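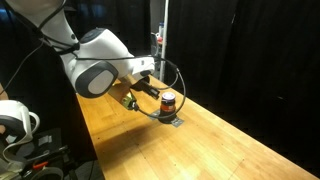

Tabletop area, Brondthorpe.

Finishes for butcher-block bench tops in shared teaching spaces

Facilities_Brondthorpe wrote:

Members are invited to comment on a proposed change to the maintenance schedule for timber bench tops at the Brondthorpe site. At present all tops receive two coats of Uvetti hardwax oil each January, during the summer closure, with spot repairs at the discretion of the area supervisor. The proposal is to move to a two-part polyurethane, applied once and left in service for 7 years before a full sand.

The annual oiling takes every bench out of use for the better part of a week. It also depends on the building being empty, and bookings over the summer have grown to the point where that can no longer be assumed. The product cost is modest. Labour is the larger item.

I would be grateful for replies from sites that have made the change in either direction. Comments on epoxy are not sought at this stage.

TBiro wrote:

Thank you for circulating this. I supervised the timber areas at Dukberg for a considerable period and would recommend against polyurethane on butcher block.

The difficulty is with repair. A film finish looks excellent for the first year or two. Once it is breached by a dropped tool or a clamp, moisture enters at the damaged point and travels along the glue lines, and the top turns grey beneath a coating that is otherwise sound. It cannot be patched neatly. With oil, the supervisor sands the affected strip, wipes on another coat and returns the bench to service the following morning.

We had one top stripped commercially after its coating failed. The invoice was more than $2,000, and the colour has never matched its neighbours.

Regards,
Tamás Bíró

quarter_sawn wrote:

I must respectfully disagree with the previous reply. The failure described is usually one of preparation. If the underside and end grain are left bare, the board takes up moisture unevenly and any film will eventually crack. Our tops were coated on all six faces before installation and have given no trouble.

I would also question whether spot repair occurs as often in practice as it does on paper. Where responsibility is shared among several user groups, small damage tends to be left for the next person.

TBiro wrote:

The point about end grain is accepted. However, the Brondthorpe tops are already installed, and I understand from the original post that they would be coated in place. Perhaps the original poster could confirm.

Facilities_Brondthorpe wrote:

That is correct. The tops are fixed to their frames and removal has not been costed. 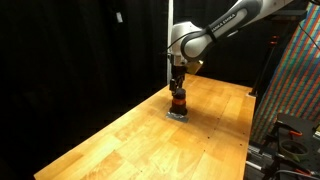
Butcher-block bench top in light, honey-coloured strips, Brondthorpe.

quarter_sawn wrote:

Thank you. If removal is excluded, I would moderate my earlier advice. Coating the top and edges alone is the worst of the available arrangements, and I would then prefer oil to an incomplete film.

mallee_joinery wrote:

For pale timber, members may wish to consider the effect of the finish on colour. Oil-based polyurethane will amber noticeably. Water-based products hold their colour better but are, in my experience, less tolerant of solvents.

On scheduling, the annual two-coat treatment seems excessive. We clean with a damp cloth and mild soap, abrade lightly with a grey pad, and apply a single thin maintenance coat. Half the benches are done at a time. The oil we buy from Berhe is dry enough for light use overnight, although the tin asks for longer and heavy items should be kept off it accordingly.

Please also remind staff that oily rags must be laid flat outdoors or placed in a sealed metal bin with water. This is missing from a surprising number of site procedures.

Facilities_Brondthorpe wrote:

The rag procedure is in our induction booklet, at page 30, where I suspect it is not widely read. It will be moved to the store cupboard door.

The suggestion of treating half the benches at a time is helpful and had not been raised internally. I will put forward a revised schedule on that basis, with a single maintenance coat, and withdraw the polyurethane proposal for the coming closure.

quarter_sawn wrote:

I would ask that the matter be noted as deferred. The case for a film finish on new tops, coated before installation, has not been answered in this thread.

TBiro wrote:

I have no objection to that wording, although my view of the product is unchanged.

Facilities_Brondthorpe wrote:

Noted as deferred. Sites wishing to supply product data sheets for new tops may send them to me directly.

11 replies
Shares: 70
Last updated: December 1, 2020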